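플론햄 마을 소식지 11월호
살림 이야기: 김장 대신 무, 그리고 오래 두고 먹는 것들

안녕하세요, 플론햄 식구 여러분. 아침에 창문을 열면 코끝이 찡해지는 계절이 왔습니다. 저는 해마다 이맘때가 되면 괜히 마음이 바빠져서, 찬장 문을 열었다 닫았다 하며 빈 유리병이 몇 개나 남았는지 들여다보곤 해요. 작년에는 병이 모자라서 잼 병에다 동치미 국물을 담았다가 온 식구에게 한 소리 들었거든요(뚜껑에서 딸기 냄새가 빠지지 않더라고요!).

이번 호 살림 이야기는 무입니다. 배추 이야기를 기다리신 분들께는 조금 죄송하지만, 배추는 지난겨울에 한참 했으니 올해는 무에게 자리를 내주기로 했어요. 코스그로브 쪽 밭에서 무가 아주 잘 나왔다는 소식을 들었고, 저도 한 자루 얻어 왔는데 들고 오는 길에 팔이 빠지는 줄 알았습니다. 단단하고 물이 많아서, 부엌에 서서 칼질을 하다 말고 그냥 한 조각 집어 먹고, 또 한 조각 집어 먹고, 그러다 보니 정작 썰어 둔 건 얼마 없더군요.

무를 고를 때는 들어 보시는 게 제일이에요. 크기에 비해 묵직한 것, 어깨 쪽에 푸른 기가 넉넉한 것, 잔뿌리가 많지 않고 껍질이 매끈한 것이면 대체로 괜찮습니다. 무청이 달려 있으면 더 반갑지요. 무청은 집에 오자마자 잘라 두세요. 그대로 두면 잎이 물기를 빨아올려서 무 속에 바람이 든답니다. 저는 이걸 알면서도 꼭 한두 개는 깜박하고 베란다에 그냥 세워 둬요.

잘라 낸 무청은 끓는 물에 소금을 조금 넣고 데쳐서 찬물에 헹군 다음, 물기를 꼭 짜서 그늘에 널어 둡니다. 바람이 잘 드는 곳이면 어디든 좋아요. 졸린 타미하나 씨는 현관 처마 밑에 빨랫줄을 한 줄 더 매어 놓고 거기에 너시는데, 지나갈 때마다 구수한 냄새가 나서 저도 모르게 걸음이 느려집니다. 그렇게 말린 시래기를 된장에 조물조물 무쳐서 푹 지지면, 다른 반찬이 없어도 밥 한 그릇이 금방이지요.

다음은 동치미입니다. 작은 무를 골라 껍질은 벗기지 말고 솔로 살살 문질러 씻으세요. 굵은소금에 굴려서 하룻밤 두었다가, 항아리나 큰 유리병에 차곡차곡 넣고 쪽파와 갓, 저민 마늘과 생강, 배 반쪽을 함께 넣습니다. 삭힌 고추가 있으면 몇 개 넣으시고요. 소금물은 입에 넣었을 때 '조금 짠가?' 싶은 정도로 맞추면 됩니다. 무에서 물이 나오면서 간이 순해지니까요. 이틀쯤 부엌 한쪽에 두었다가 국물에서 새콤한 냄새가 올라오면 서늘한 데로 옮겨 주세요. 저희 어머니는 이 순간을 코로만 아셨는데, 저는 아직도 숟가락으로 몇 번씩 떠먹어 봐야 압니다.

무말랭이 이야기도 빼놓을 수가 없네요. 손가락 굵기로 썰어 채반에 겹치지 않게 펴고, 해가 날 때 내놓고 저녁에 거둬들이기를 며칠 반복하면 됩니다. 요즘은 낮에도 하늘이 흐린 날이 많아 건조기를 쓰시는 분들도 많지요. 코럴리 프라이어 씨는 올해 처음으로 건조기에 해 보셨다는데, 낮은 온도로 길게 돌린 것이 훨씬 쫀득했다고 하십니다. 높은 온도로 급하게 말린 것은 겉이 딱딱해져서 양념이 잘 배지 않더래요. 그래도 저는 볕에 말린 것을 더 좋아합니다. 고집이라고 하셔도 할 말이 없어요.

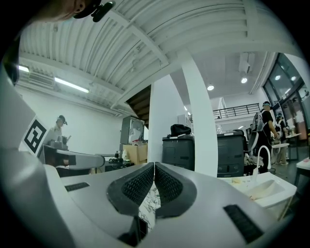 마지막 수정: 11월, 오후 4시 20분

양념은 고춧가루, 간장, 매실청, 다진 마늘에 찹쌀풀을 조금 섞으면 넉넉합니다. 말랭이는 물에 오래 담가 두지 마시고 재빨리 헹궈서 자기 물기로만 불게 두세요. 그래야 씹을 때 오독오독 소리가 납니다. 멸치액젓을 좋아하시면 간장을 줄이고 그만큼 넣으셔도 되고요. 고춧잎 말린 것이 있으면 같이 무쳐 보세요. 저는 이게 없으면 어쩐지 서운하더라고요.

이번 달 부엌 모임에서는 동치미와 무말랭이 무침을 같이 만듭니다. 시간은 오후 2시, 장소는 늘 모이던 마을회관 부엌이고, 재료비는 한 분당 3000원입니다. 앞치마와 담아 가실 통을 꼭 챙겨 오세요. 통은 뚜껑이 잘 닫히는 것으로요! 지난번에 델윈 시핸 씨가 냄비에 랩만 씌워 버스를 타셨다가 무릎에 국물을 다 쏟으셨다는 이야기는, 본인 허락을 받고 여기 적습니다. 칼이 손에 익으신 분은 쓰시던 것을 신문지에 잘 싸서 가져오셔도 좋습니다.

한나 브조조프스카 씨는 고향에서 드시던 비트 절임을 한 병 가져오시겠다고 하셨어요. 맑은 붉은빛이 참 곱다고 하시는데 저는 아직 맛을 못 봐서 벌써부터 기다려집니다. 절인 국물로 수프를 끓인다고 하시니, 동치미 국물에 국수를 말아 먹는 우리와 통하는 데가 있지요. 만드는 법을 적어 와 주시면 다음 호에 그대로 옮겨 싣겠습니다.

무를 오래 두고 드시려는 분들께 한마디만 더 드릴게요. 흙이 묻은 채로 신문지에 싸서 비닐에 넣고, 서늘한 곳에 세워 두시면 겨울 들머리까지는 너끈합니다. 씻어 버린 무는 아무래도 빨리 물러지니 먼저 드시고요. 반쯤 쓰고 남은 무는 윗동은 생채로, 아랫동은 국이나 조림으로 돌리면 버릴 것이 없습니다. 껍질도 깨끗이 씻어 간장에 절여 두면 꽤 괜찮은 밑반찬이 되는데, 이건 제가 게을러서 껍질을 못 버리고 있다가 알게 된 맛이에요.

궁금한 점이나 댁에서만 해 드시는 방법이 있으면 쪽지로 남겨 주세요. 회관 현관 옆 나무 상자에 넣으시면 제가 저녁에 들러 꺼내 갑니다. 글씨가 작으면 돋보기를 찾으러 온 집안을 돌아다녀야 하니, 부디 큼직하게 부탁드립니다.

그웬덜린 밴 듀센 드림

최근 소식
- 늦가을 텃밭, 마늘 심고 짚 덮기
- 빈 유리병 나눔, 뚜껑도 함께 받습니다
- 시래기 된장 지짐 만드는 법
- 지난겨울 배추 이야기 다시 읽기
- 코스그로브 밭에서 온 편지

문의: 플론햄 마을 소식지 편집실 | © 플론햄 마을 소식지 | 맨 위로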